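Chapter 7
Setting Up and Looking After a Pick-and-Place Humanoid

In this chapter
7.1 The cell
7.2 The floor and the cables
7.3 Joints, covers and hands
7.4 Work pieces
7.5 Keeping the log
Review terms: home pose, reach map, strain relief, backlash, grip check

Chapters 5 and 6 dealt with arms bolted to a base. An arm of that kind knows where it is because the bolts never move. A humanoid brings its base with it, and most of the setup work in this chapter follows from that fact. The machine may be a few millimeters off from where it was before lunch, and its feet, its shadow and its own cables are all part of the work area.

The examples use the training cell at Wandport, which runs one humanoid at one table. The cell has a plain job: pick up packaged snacks, stand them where they belong, and do it again. Students at Tullemville use the same written procedure with a different table height, and the changes they had to make are listed in Table 7.2 at the end of the chapter.

7.1 The cell

A cell is the space the machine can touch plus the space a person needs to work beside it. Draw both before you move any furniture. For the Wandport cell the drawing shows a steel table, a tiered display shelf to the left of it, and the standing position of the robot. Desks and chairs go outside the line. They may be close to it, but a chair on wheels tends to wander, so check the line at the start of each shift.

Set the table first. It is the surface that every taught position refers to, and if it shifts, all of the positions shift with it. Level the table, then mark where the legs stand. Next place the shelf. A tiered shelf is harder to reach than a flat one because each tier sits at its own height and slope, and packages lean with the slope. Teach each tier as a separate surface. 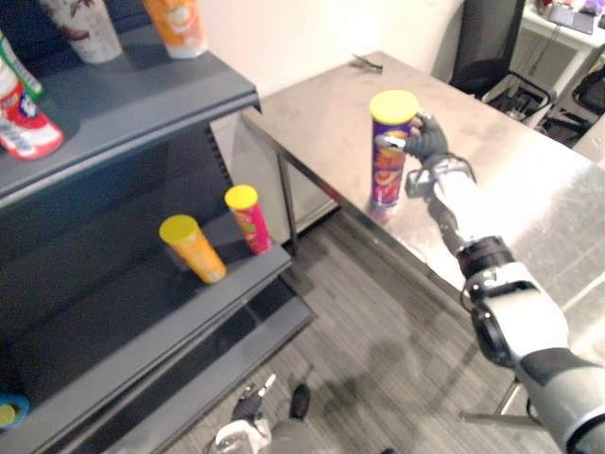 Once table and shelf are fixed, make a reach map. Move the hand by slow jog to the near corners, the far corners and the middle of the table, and write down any spot where the elbow runs close to its limit. Do the same for the shelf. The far edge of the table is nearly always the weak area. Mark it on the map and keep work pieces out of it. Small tools left there by the last crew should be picked up before the run, even if the arm is not expected to go that far.

The arm that is not working needs a taught position too. Beginners often leave it wherever it stopped. Give it a rest position low and close to the body, and have the program send it there before the working arm moves.

7.2 The floor and the cables

Carpet is not the best floor for a humanoid, but it is a common one. It gives a little under the feet, and the give is not the same everywhere. Stand the machine in its marked place for 2 minutes before you run the balance check, then run the check twice and compare.

Any cable on the floor belongs in one of three groups: in use, spare, or unknown. Trace each one by hand from end to end. Cables in use get strain relief at both ends and a path that stays clear of the feet. Spare cables are coiled and taken out. An unknown cable is treated as in use until you have found both ends.

Do the floor walk with the arms in the home pose and the motion disabled. The person doing the walk stays to one side, never between the arms, and calls out before stepping in. If you have to reach under the table, a second person holds the stop button.
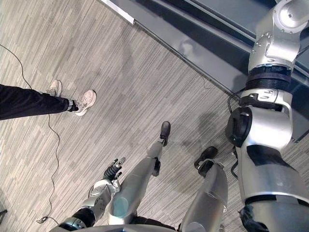
Figure 7.2 Arms, legs and feet seen from the robot's head. A loose cable ends in a small connector on the carpet at left.

Tape is useful for marking foot positions but it wears. When the edges lift, pull up the whole strip and lay a new one. Patches of old adhesive pick up dust and can be mistaken for a current mark, so clean them off when the layout changes.

7.3 Joints, covers and hands

The daily check starts at the shoulder and works outward. Look at the covers for bolts that have backed out. Put a palm on each joint housing after the first ten cycles and compare left with right. A joint that is clearly warmer than its twin should be logged and watched.

Backlash is checked with the motors holding. Grip the forearm lightly, push it one way and then the other, and feel for free play. In the Wandport procedure the elbow and wrist are checked daily and the shoulder every 300 hours of running time. Cables that run along the arm should have enough slack for the full bend of the joint, with no loop large enough to catch on the table.

Hands need more attention than any other part. Each finger is opened and closed alone, then all together. Wipe the fingertips with a dry cloth. The tips wear at the inside edge first, and a worn tip shows up as a round package that turns in the grip.

7.4 Work pieces

Tall, light cans are good teaching objects because they show mistakes right away. A can gripped too high tips when it is set down. A can released while the hand is still moving goes over and rolls. Short jars forgive more, since they are stable, but their lids give the fingers less to hold. 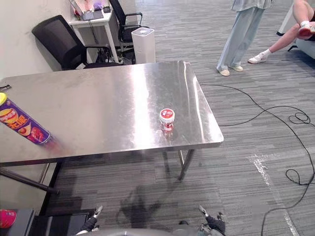 Figure 7.3 A tall can on its side at the left of the table, with a short jar standing near the middle.

When a can goes over, stop the program before anyone reaches in. Let the can come to rest. Then look at the log and find the last commanded position of the hand, the finger opening, and the time between release and retreat. Most tip-overs at Wandport have been traced to a retreat that started too soon. Add a short pause after release and test again with the same can before changing anything else. If you change two settings at once you will not know which one helped.

Steel tabletops add a problem of their own. They throw back the overhead lights, and a bright streak can hide the edge of a package from the camera. Reflections of the packages themselves can also be taken for packages. Turn the table or move the lamp before you start changing vision settings. 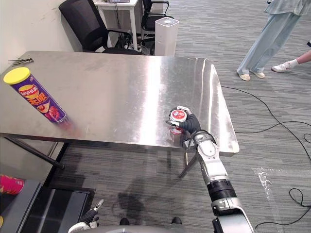 Reading time for Sections 7.1 to 7.4: 25 minutes

The grip check is the last step before a full run. Close the hand on the piece, wait, and try to turn the piece with two fingers. It should resist and should not dent. Check the short jars as well as the tall cans, since the finger opening that suits one will be wrong for the other.

7.5 Keeping the log

Every cell has a log, on paper or on a screen, and it stays with the cell. Wandport uses the Derkix sheet, which has one line per check and a column for the cycle count. The count matters more than the hour. A line reading "right wrist, slight play, cycle 2611" can be compared with the next machine and the next crew, while "a bit loose this afternoon" cannot.

Fingertips are replaced at 2000 cycles or at the first visible wear, whichever comes first. Write the old and new part numbers on the same line. The Đorđević method of trend charts, covered in Chapter 9, depends on these entries being complete, and gaps in the log cannot be filled in later from memory.

Before going on to Section 7.6, draw the layout of a cell you have access to, mark the reach limits of one arm, and list the floor cables under the three groups given in Section 7.2.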